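**Ticket:** Tower in the parts office shuts itself off, sometimes won't start
**Site:** Khalaf depot, back office
**Opened by:** Lenka Danko
**Assigned to:** Ghislain Dufour
**Status:** Open, on test
**Priority:** Was urgent. I've put it to normal, she has a loaner.

### What was reported

Copied from Lenka's email:

> The Dell in the parts office turns off by itself. No warning, no blue screen, it just goes black. Sometimes it comes back when I press the button and sometimes the fans spin up and the monitor stays asleep. It's worse in the afternoon. Omerer looked at it remotely last month and said the processor is failing and the whole unit should be replaced. They sent a quote. Before I sign anything can somebody please look at the computer?

Quote attached to the original email. Three lines on it: new desktop, "data migration service", and disposal of the old one.

### First notes (Ghislain)

I don't believe the processor story. Processors do die, but I've seen very few of them do it, and I don't know how anyone establishes it over a remote session on a machine that was running well enough to host the remote session. Asked Omerer for whatever they based it on. They sent a screenshot of the event log with Kernel-Power errors highlighted in yellow. All that says is that Windows went down without being told. A kid pulling the plug gives you the same line.

Their tech also mentioned "thermal history" on the phone. I asked where the machine keeps its thermal history. He said he'd get back to me.

What I'd suspect before the chip, in no special order:

- power bar or wall outlet
- power supply
- heatsink clogged or badly seated, old paste
- memory
- a cable resting where it shouldn't
- the power button itself, which gets stabbed all day

### On site

Power bar was daisy-chained off another power bar, with a space heater on the second one. In August. Lenka says the heater isn't used before October and I have no cause to doubt her, but I moved the tower to its own outlet anyway and asked her to carry on as usual.

It shut off again the same afternoon, while she was printing pick lists. So the outlet is off the hook, more or less. I'm not ready to say completely, because one shutdown on a different outlet is one shutdown.

Booted it again and watched temperatures. Idle was unremarkable. With the inventory program rebuilding its index it climbed to 74 and sat there. That's warm for an office machine but nowhere near where the board should be pulling the plug. Then it went off anyway, 90 seconds into the second run, while the reading was still falling from the first. An overheating processor does not usually wait until it's cooling down to complain.

So either the sensor is lying or heat isn't what's tripping it. Omerer's answer to this, by email, was that "sensor readings can be unreliable on a failing CPU". Handy, that. If it reads hot the chip is bad and if it reads fine the chip is bad.

Took the tower back to the bench. Gave Lenka the loaner and told her the drives stay with their machine and nobody is migrating anything yet.

### Bench, Thursday

16 August 2018

Side panel off, tower laid down. Less dust than I was expecting from a parts depot. There's a mat of fluff in the front intake and a bit behind the fan, but nothing you could knit with. Vacuumed the front grille, brushed the rest.

CPU cooler off. The old paste had gone to chalk on one corner and was still soft on the other. That tells me the cooler was sitting slightly crooked, and going by how the screws came out (one barely finger-tight) I'd say somebody has been in here before. Lenka's paperwork has the machine as bought refurbished through Bimia. The listing says "fully inspected". I'm sure it was inspected. I'd like to know by whom and whether they owned a screwdriver.

Cleaned the lid of the processor and the base of the cooler. The next step was to have the chip out, look at the socket under a light, and reseat it.
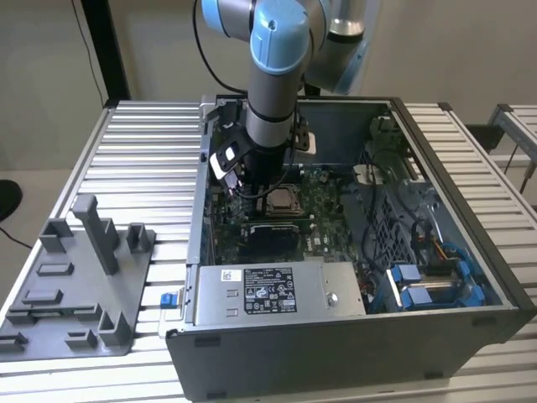
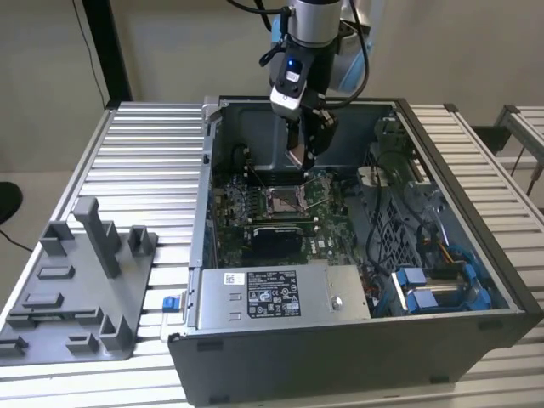
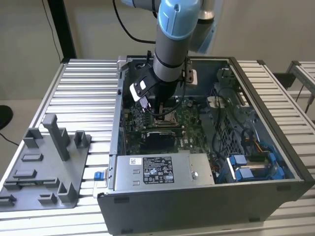 *Dell tower open on its side, CPU cooler off, power supply left in. Socket bracket is raised in the second photo.*

Processor: no burn marks, no discolouration around the edge, nothing missing from the underside. Socket: went over it with the loupe from two directions and can't find a contact out of line. I know a clean-looking chip can still be a bad chip. I'm recording that there's no physical evidence for what's on the Omerer quote.

Reseated, bracket down, thin fresh layer of paste, cooler on with the screws tightened in a cross pattern. The loose one now bites properly so the thread is okay.

While it was open:

1. **Memory.** Out, contacts wiped, back in. Overnight memory test will run regardless. I've been burned by skipping it.
2. **Board power connector.** The main one unplugged far too easily. The clip had not been latched. It came away with one finger and no squeeze. Reseated until it clicked, then unplugged and clicked it again to be sure I'd felt what I thought I felt.
3. **Cables by the drive cage.** Crowded in there. One SATA lead was bent hard back on itself. Swapped it, kept the old one in the bag with the ticket.
4. **Small heatsink on the board**, the one below the CPU socket. Solid, doesn't rock. Left alone.
5. **Front panel button.** Clicks, returns, doesn't stick. Shorted the header by hand to start the machine a few times and got the same behaviour as the button, so I'm done with the button.
6. **Board battery.** A bit low. Replaced it, it costs less than the time it takes to write this line. It has nothing to do with the fault as far as I can tell.

I did *not* swap the power supply. I know that's what half of you would do first. If I change the supply and the latch and the paste all on the same day and the fault goes away, I've learned nothing and the customer has bought a part. It gets tested as it is, and if it falls over, the spare goes in next.

### Results so far

**Run A.** Started first try. Index rebuild using a copy of Lenka's inventory file. Peak was noticeably lower than on site, though the bench is cooler than her office, so I won't put all of that down to paste. No shutdown.

**Run B.** Same thing with the tower standing upright and the panel on, since that's how it lives. No shutdown.

**Run C.** Cold start, off, cold start, off, until I got bored. It gave me a picture every time.

**Run D.** Deliberate provocation. Unlatched the main power connector again, left it seated but loose, the way I'd found it, and ran the rebuild. It was fine for a good while. Then I tapped the side of the case with the handle of a screwdriver and it dropped dead, black screen, fans off. Latched it, tapped it harder, kept running.

I'll admit Run D looks very good for the loose connector. I'm still not closing the ticket on it. Tapping a case isn't what was happening in the parts office, and Lenka's "worse in the afternoon" isn't explained by a loose plug unless something is shaking the desk in the afternoon.

### Comments

**Lenka Danko:** The label printer is on the same desk. We do all the shipping labels after lunch. The desk wobbles when it's going, I've had a folded piece of cardboard under one leg since spring.

**Ghislain Dufour:** Okay. That would have been a lovely thing to know before I drove out. How close is the printer to where the tower stands?

**Lenka Danko:** Touching, basically. The tower is on the desk because the floor gets mopped.

**Ghislain Dufour:** Right. That fits better than I'd like, given how hard I've been arguing for patience. Please move the printer off that desk before the tower comes back, and fix the leg properly.

**Lenka Danko:** Omerer called again this morning. They say the quote expires Friday and that a reseat is "a temporary measure at best". Do I need to worry about that?

**Ghislain Dufour:** Let it expire. They're welcome to send me anything that points at the processor and I'll read it. So far I have a yellow highlighter and an opinion. And their quote will be back next week with a new expiry, I'd put money on it.

**Lenka Danko:** Also they said Urkunura won't run on a computer that age after the next update.

**Ghislain Dufour:** Separate question, separate ticket. It may even be true, I haven't looked at the requirements. But an old computer and a broken one are two different purchases and I'd want to see that from whoever makes the software before believing it from whoever sells the computer.

### Still to do

- [x] Reseat processor, new paste
- [x] Latch main power connector
- [x] Replace bent SATA lead, board battery
- [ ] Memory test overnight
- [ ] Load test with the label printer on the same bench, running, close enough to shake it
- [ ] Check the supply under load with the meter. If the readings wander, fit the spare and start the runs over
- [ ] Ask Bimia what "fully inspected" covers
- [ ] Return to Khalaf, tower on a shelf or its own table, own outlet
- [ ] Leave ticket open through two full weeks of afternoon label runs before anyone writes "resolved"

If it shuts off again at the depot: don't press the button straight away, write down the time and what was printing, and call me. I'd take that note over another event log screenshot.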